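Setting Up Your Tyagi Table Fountain, Part 2: Picking a Spot and Filling

I've put together more of these than I can count, so let me save you a soggy afternoon!
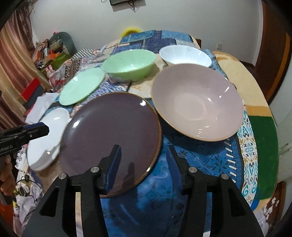 Before you fill it

1. Pick a level table near an outlet. The cord is only 40 inches long (yes, I grumbled too).
2. Push the 4 rubber feet into the base. Wet them first, they slide in much easier.
3. Snap the pump onto the Stilleck hose and press until you hear 2 clicks.

Note: If you only get one click, pull the hose off and try again. Anayeli Aguirre wrote in to say a drop of dish soap helps, and she's right!

Filling and first run

4. Pour in clean water up to the line inside the basin. I use a small pitcher and go slowly.
5. Plug it in and let it gurgle for 2 minutes. Mine always coughs a bit at first – that's just air working its way out.

Caution: Never run the pump dry. Unplug it before you put your hands in the water or move the basin.

Cleaning is in Part 3, along with my notes on hard water.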